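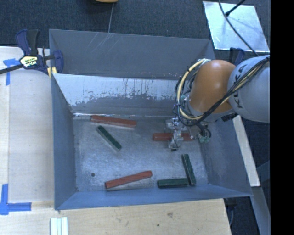
Please tell me the green ones are still the short ones, a reader wrote in when I mentioned I was doing a piece on the bar bins at Pumside. They are! Red is long, dark green is short, and as far as I can tell no one has any plans to mess with that.

What has changed is how you get hold of them. Starting August 6, 2022, the Pumside parts room is letting people take bars home on loan – before that you had to use them on the benches and put them back before closing. I've been going there on and off for a couple of years, mostly to mock up shelves and plant stands before I cut anything I've paid for, and I have wanted this for so long that I may have cheered a little in the hallway.

The new stock list has 371 bars on it, 195 of them red and the rest green. They're split between the Pumside room and the smaller one over in Nistor, which gets its share later in the month. You can keep a set for two weeks, and you can renew once if there isn't a line for them. There's no charge for members. Everyone else leaves a deposit at the desk and gets it back with the bars.

The bins are the same ones as ever, big gray metal things with sloping sides and plenty of scrapes. I asked whether they'd be getting a coat of paint and was told no, the money went into bars. Fine by me. The scuffed floor is part of the place by now, and paint would only come off again with long bars getting dropped in all day.

A trial run in June went out to 56 households, and the feedback was mostly about carrying. The red bars are awkward on a bus (I can vouch for this, and so can the man whose newspaper I poked), so the desk now has canvas slings from Plultia that you can borrow along with your set. Ask for one, they don't offer.

Returns go in the bin, both colors together, and the staff sort them later. Please don't lean them in the corner by the door like I used to.

The Skuvness room isn't part of the loan plan yet. I called and they said they'd look at it once they have shelving, so if you live out that way it's still benches only, bring your own tape measure.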